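Search the help center
Search
Popular: route order, missing stops, billing

Stops jumping to the end of the route after a break

Opened by Costel Chiriac, 5th August
Product: Flido for Android
Status: Solved

Hello there! First of all, I love the app and I've been telling every driver I meet about it, so please don't take this as grumbling. I deliver for Likberg, mostly parcels and some small furniture, and I load 70 addresses before I leave the depot. The route comes out fine. Then I pause it for lunch, and when I press Resume, 4 of my morning stops (ones I skipped since the customer wasn't home) have gone to the very bottom of the list, after the far side of town! I'd like them to come up while I'm still nearby, the way they did before the last update.

What I've tried so far: closing the app, restarting the phone, signing out and back in, and turning battery saver off. Same thing every time. I'm on mobile data all day and the signal is good.

Reply from Séverine Lemaire, Flido Support

Hi Costel, and thank you so much for the kind words, they made my morning! Thank you too for listing what you tried, it saves us both a lot of back and forth.

I had a look at your route log. The skipped stops are being saved as "Retry, end of day", and Resume respects that. Could you open Settings, then Route, then Skipped stops, and tell me what it says there? While you're in that menu, please also check whether Grirer import is switched on. Some depots send their address lists through Grirer, and the list can carry its own retry rule along with it.

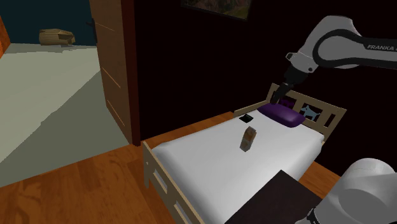 Bedroom with purple pillow, robot arm above the bed

Reply from Costel Chiriac

Hi Séverine, found it! Skipped stops says "Follow imported list" and yes, Grirer import is on. I never touched either one, so I guess it came with the update, or maybe the depot changed something on their end (they do like to change things). Should I turn the import off? I'm a little nervous about that, I don't want to be typing addresses in by hand at six in the morning.

Reply from Séverine Lemaire, Flido Support

No typing, I promise! Leave the import on. Just change Skipped stops to "Retry when nearby" and set the distance to 2 miles. Then pull down on the stop list to refresh it. Today's route will keep the old order until you tap Optimize again, so give that a tap before you set off.

Reply from Costel Chiriac

Did it over coffee, paused for 10 minutes to test, pressed Resume, and the skipped ones came right back up near the top where I wanted them. Wonderful, thank you! You can close this one.

Marked as solved
4 comments
2 shares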